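Pencil case

A pencil case is a small container for pencils, pens and other things for writing. It may be a hard box or a soft pouch, and the soft kind is usually closed with a zipper. In Canada it is bought mostly before the school year begins.

Construction

The soft case is sewn from one or more panels of fabric. Makers often choose a second colour for the narrow side, for example a lighter pink beside a salmon front.

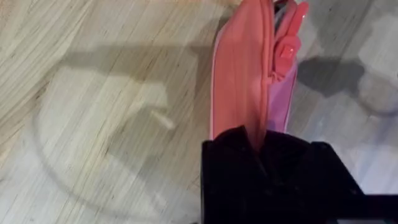 Cotton canvas and polyester are the usual materials. A lining is added in dearer models, such as the Tirnier, and it protects the outer cloth from ink and graphite.

The zipper is the part that wears out first. A large pull is easier for small children and for persons with stiff fingers. Some pulls carry lettering.

Use

A long, narrow case keeps pencils lying in one direction, and a single pencil can be drawn out while the zipper is only partly open.

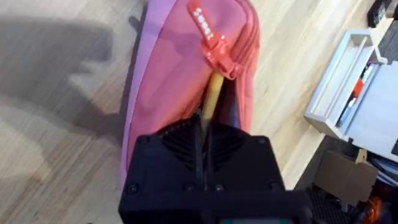
Sharpened points should be covered with a cap, as they can pierce thin cloth. Graphite dust gathers in the corners, and the case should be turned inside out from time to time and brushed. Most cotton cases can be washed by hand at 30 degrees.

Soft or hard

The soft case fits into a full bag, but it protects its contents less than a box.

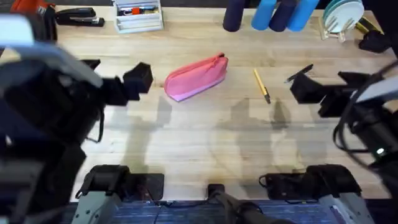
Aslak Boström objects that a tightly filled pouch guards pencil leads quite as well, and that boxes are noisy in a classroom.

Last revised 31 August 2020 | Contact | © Nygård | Back to top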